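Findier Bench Guide
Section 4: Comparing two grippers on small glassware

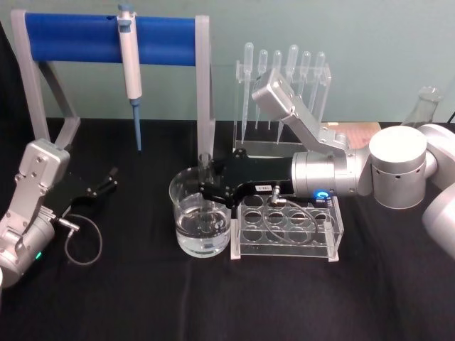

In this section you compare two grippers, or two settings of the same gripper, with the test tube task. Please finish Section 3 (homing of both arms) before you start. One full comparison takes an afternoon, if the glassware is already washed.

The test tube is a good object for a first comparison. It is smooth, it is narrow, and a gripper which closes too strongly will show you this quickly. For the pipette work, see Section 5.

4.1 What you need

Two arms, homed, with grippers mounted
Black tablecloth
Glass beaker with clean water, filled to the half
Clear test tube rack, eight places
Glass test tubes, all from the same box
Pipette stand and dropper rack (they stay on the table as obstacles, also when you do not use them)
Vuvovden controller, with the log function switched on

CAUTION: Wear safety glasses during all closing tests. A test tube can break without any sound before it.

4.2 Preparing the table

1. Lay the tablecloth and pull it flat by hand. Small creases are allowed. A fold under the rack or under the beaker is not allowed.

2. Put the beaker near the centre of the table, where both arms can reach it. Put the empty rack beside it.

3. Put the pipette stand and the dropper rack at their usual places and save these places in the controller as "keep out" zones.

4. Check the thin cable of each gripper. It must hang in a free loop. Turn the wrist slowly by hand control to both ends of its range and look at the loop all the time. If it becomes tight, stop and give it more length.

Note: The cable may touch the front of the rack. It must not go through a hole of the rack or around the beaker.

5. Put one test tube upright in the beaker.

4.3 Setting the closing force

1. In the controller, open Gripper, then Force. The scale goes from 0 to 4000. These are steps of the controller and not newtons.

2. Type 300 and press Save. Do this for each gripper separately. The value is not copied from one arm to the other.

3. Move the right gripper above the beaker at slow speed, with open fingers.

4. Lower it until the fingers are at the upper part of the tube, above the rim of the beaker. Close.

5. Wait until the controller shows HOLD. Now lift the tube a little and put it down again.

6. If the tube slides, raise the value by a small step and repeat from point 3. Do not make big steps, even if you are in a hurry.

CAUTION: Never raise the force while the fingers are closed on the glass. Open first, then change the value.

4.4 Running the comparison

1. Load the program TUBE_TO_RACK. The arm takes the tube out of the beaker and places it in the rack.

2. Keep the other arm parked with its gripper open. If it is not parked, the program does not start and you will see error 11.

3. Run the program 97 times with the first gripper. Put the tube back in the beaker by hand after each run. The door switch must be open while your hands are on the table.

4. Change to the second gripper and do the same number of runs. Use the same tube, if it has no scratches.

5. Write every failed run in the table at the end of this guide. Use one of these words only: slipped, tilted, missed, broken. If two of them are true, write the worse one.

Note: Dry the fingers with a soft cloth between the two series. With the Pawlak pads we had more slipping when water stayed on them. The Stileretti pads were less sensitive to water, but they held the tube less straight, and we had more runs with "tilted".

4.5 If something does not work

The gripper closes, but HOLD does not come: the fingers are probably too high on the tube. Go 2 mm lower and try again.

The tube touches the rim of the beaker on the way up: the beaker has moved. Put it back and teach the position again.

The tube stands beside the hole of the rack: check that the rack is flat on the cloth, then teach all eight places again. It is not enough to teach only the one which failed.

The camera does not find the tube: glass under water looks bent, and the camera can take a wrong edge. Set the search window to the part of the tube above the rim.

For questions about this section, write to Markos Kontogiannis and attach the log file of the controller.

Section last changed: 14 October 2023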